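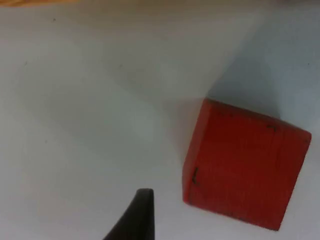
Dorothy Garside wants it on record that you should never throw out your kids' toys before asking them, even if the kids are fifty, and she wrote me three paragraphs to say so after the last issue. Fair enough, Dorothy! I did say I was going to be ruthless with the attic this summer, and I have since been told off by quite a few of you.

Newsletter > Around the House > August

4 min read

So, an update on the Great Attic Clear-Out. We bought this house from a family who had been in it since 1958, and they very kindly left us everything they didn't feel like carrying down a ladder. Curtain rods, a sled, jars of screws, a croquet set with no balls. On top of that went all of our own stuff, and then my mother moved to an apartment and her stuff went on top of ours. You can picture it. (My husband says he can't picture it, he has to walk through it to get to the furnace filter.)

My rule going in was one box an evening, after supper, with the radio on. That lasted four evenings. The trouble is the toys and the papers. Old sheets and broken lamps I can pitch without blinking, but then I open a box and there's a building set my brother and I fought over, and suddenly it's ten o'clock and I'm sitting on a joist reading the backs of birthday cards.

Here is what has worked so far. I stopped sorting up there. It's too hot and the light is terrible, and everything looks precious in bad light. Now I carry the box down to the kitchen, wipe off the outside, and open it on the table where I need to be able to serve breakfast the next day. That deadline does wonders. Anything for my brother goes in a tub by the back door, and he gets a text, and if he doesn't answer in two weeks I ask his wife.

For wooden toys going to the grandkids, I wipe them with a barely damp cloth and a drop of dish soap, then leave them out on a towel overnight. Please don't soak them. I soaked a pull-along duck years ago and it has never rolled straight again. Lionel Hebden asked about old painted toys, and my feeling is that if you don't know how old the paint is, keep them up on a shelf and let the little ones have newer things to chew on. There are test kits at the hardware store, but read up before you trust one.

Papers are a different animal. I gave myself one accordion file and when it's full, it's full. My mother's recipes got their own folder - I'm not a monster - and I'll be typing up her plum cake for the September issue, provided I can work out whether that smudge says teaspoon or tablespoon. Zhuoran Fang, you offered to test bake, and I am absolutely holding you to it.

Malcolm Cheetham wrote to ask what became of the croquet set. Still here. I put it on the curb with a sign and it sat through two days of rain, and then I felt sorry for it and brought it back in. If you have croquet balls and no mallets, please, please write to me.

Next up is the corner behind the chimney, where I have seen a suitcase I don't recognize. I'll report back.

Share this (2) | 6 comments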